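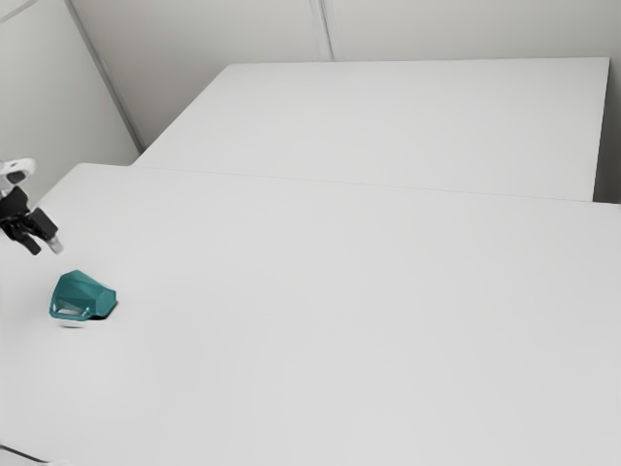 Tue 25 March

Since last week I look after the gripper in our simulated cell, because Mateja Golob moved to the Prodex work. The first thing I found is that the fingers were closing 2 mm too low. In the simulation this gives no noise and no broken part, so it can stay wrong for a long time.

I went through the setup file slowly. The tool offset was still the one from the old fingers. I measured the new fingertip in the model again, wrote the correct value and started 300 test grasps on the mug during lunch. 47 failed, most of them with the mug on its side and the handle turned to the front. For these I will lower the closing speed and look at the friction of the fingertips.

Naheed Bhutto asked me to also keep a small log of each change, with the old value next to the new one. I should have done this from the first day. Tomorrow I try the slower closing.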